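**Dincombe workshop news — December 31, 2023**

A quick one before the year runs out! The bin-picking build at the Dincombe shared workshop has finally got a proper home on the big table, and I've spent most of the holiday week there with a flask and far too many biscuits. We started this in April with a second-hand arm, a pile of brackets and a grant of £3000 from the Tellier fund (most of which went on the arm, as you'd expect).

The idea hasn't changed. Tip some blocks into a metal bin, let the arm find one, pick it up and pass it over to the bin next door. Simple to say — a right pain to get going.

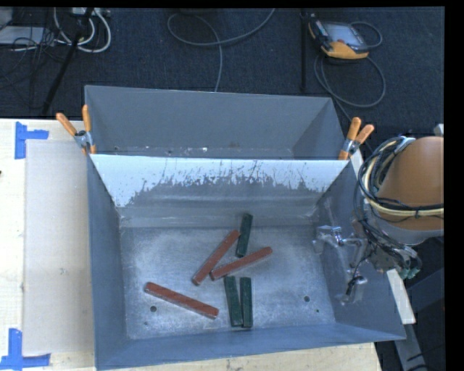
Gripping is where all my time has gone this month. A block on its own with plenty of space round it is easy, but two lying close together give the fingers hardly anywhere to go, and I've been fiddling with the approach angle for days. I'm sticking to plain colours for now, so it's red bars and dark green blocks, and the orange spring clamps on the rims are staying until I get round to making a proper bracket. Over Christmas I did 125 tries with the new settings and 5 of them ended with a block on the carpet, which I'm very happy with.

Next job is the cabling, then swapping my scrappy scripts for the Witura controller code, which a few of you have asked about. The workshop opens again in the new year and there's room for 60 at the open evening, so do come and have a go with the pendant!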